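How to Look After a Robot (Without Being Asked to Feed It) 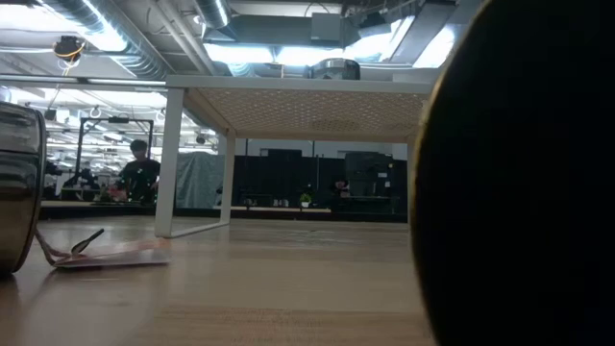
A workshop seen from table height. Left of the white stand, someone is busy at a workbench under a black frame.

Robots in films look after themselves. They mend their own elbows, recharge by lightning and still have time to chase people down corridors. Robots in workshops need somebody with a cloth.

Derwood is a robot arm. It lives in a workshop in a town called Curkau, bolted to a bench, and its job is to pick small plastic lids out of a tray and put them in another tray. It does this all day and has never once asked why. The person who looks after it is Imani Nyanda, and she let us follow her through a whole morning, provided we kept our sleeves rolled up and our biscuits in the kitchen.

What is a cell?

A robot arm is not much use by itself, in the same way that your arm would not be much use if it were posted to school without you. It needs a bench to stand on, trays to work from, lights to see by, a computer to tell it what to do and a big red button to make it stop. All of that together is called a cell. It has nothing to do with prisons, or with the tiny cells your body is made of. Engineers had plenty of words to choose from and picked one that was already being used twice.

Many cells have a frame standing over the bench, a bit like a goalpost. A frame gives you something solid to fix a camera to, so that it can look straight down at the work. Derwood's camera is up there. It is about the size of a matchbox and it is the fussiest thing in the building.

Before the switch goes on

Imani's first job is to look. She walks all the way round the cell before she touches anything. She is looking for whatever was left there the day before: a screwdriver, a mug, a roll of tape. A robot arm does not know what a mug is. If there is one in its way, it will carry on exactly as planned, and the mug will not.

Next come the cables. Derwood bends at six joints, and the cables bend with it, thousands of times a week. Bend a paper clip back and forth and you will find out what can happen to metal that is bent too often, and there is metal inside a cable. So Imani runs a finger along each one, feeling for cracks and flat places. She does this with the power off and a padlock on the switch. The padlock has her name on it and she keeps the only key in her pocket. It means that a helpful person cannot come along and turn everything on while her hand is in the works. Helpful people are a well-known danger.

Then she wipes the camera lens. One greasy thumbprint is enough to make a lid look like a fuzzy cloud, and Derwood has no idea how to pick up a cloud.

Teaching it where things are

If you reach for your glass at dinner, you look, you reach, and if you are a bit off you fix it without thinking. Derwood has to be told where its own bench is. Finding this out is called calibration (say it: kal-ih-BRAY-shun).

For calibration Imani uses a flat board printed with black and white squares, like a chessboard that has lost its pieces. She puts it on the bench. The camera takes a picture and the computer hunts for the corners of the squares. It already knows how big each square should be, so it can work out how far away the board is and which way it is tilted. Then she moves the board and does it again. And again. Derwood's computer wants 20 pictures before it is satisfied, and it will not take Imani's word for it after 19.

If somebody bumps the frame afterwards, even gently, the camera will be pointing somewhere slightly different and the whole business starts over. There is a strip of yellow tape on the floor around Derwood's frame. Children, visitors and the managing director all stay on the far side of it. The managing director had to be told more than once.

The day it kept missing

One July, Derwood began to miss. It would reach down, close its fingers very carefully on nothing, carry the nothing across the bench and put it neatly in the tray. By lunch it had delivered 46 helpings of nothing and looked as pleased with itself as ever.

Imani asked Conall Ní Chonaill, who mends machines all over the building, to come and help. Mending mostly means guessing, but in a sensible order, starting with the easy guesses.

Was the camera dirty? They wiped it. Derwood missed.

Had the frame been knocked? They got out the board of squares and took all the pictures again. Derwood missed.

Was it the computer? They turned it off and on, which is what grown-ups do to everything. Derwood missed, a bit later than before.

Then Conall switched off the power, put his own padlock on beside Imani's and took hold of the robot's fingers. One of them wobbled. A screw at the bottom had worked itself loose, a tiny bit each day, from all that opening and closing. The finger was leaning to one side and nudging each lid away just before the other finger got there.

He took the screw out, cleaned it, put a drop of special glue on the thread to stop it turning, and did it up again. The repair took 11 minutes. The guessing had taken all morning.

Now "wobble the fingers" is written on Imani's checklist, between the cables and the lens. Most of the lines on a checklist got there the same way. Something went wrong, somebody felt silly, and a line was added.

Try it yourself

You can be a badly calibrated robot at home. You need a friend, a table, and 3 bottle tops.

Put the bottle tops on the table and have a good look at them. Shut your eyes. Your friend now tells you how to move your hand, using only the words left, right, forward, back, down and grab. No peeking and no feeling about.

When you have got quite good at it, ask your friend to turn your chair very slightly to one side while your eyes are still closed, then carry on. Your "forward" has changed and so has your "left". Grab away.

Put the bottle tops back where you found them afterwards, and check the table for mugs.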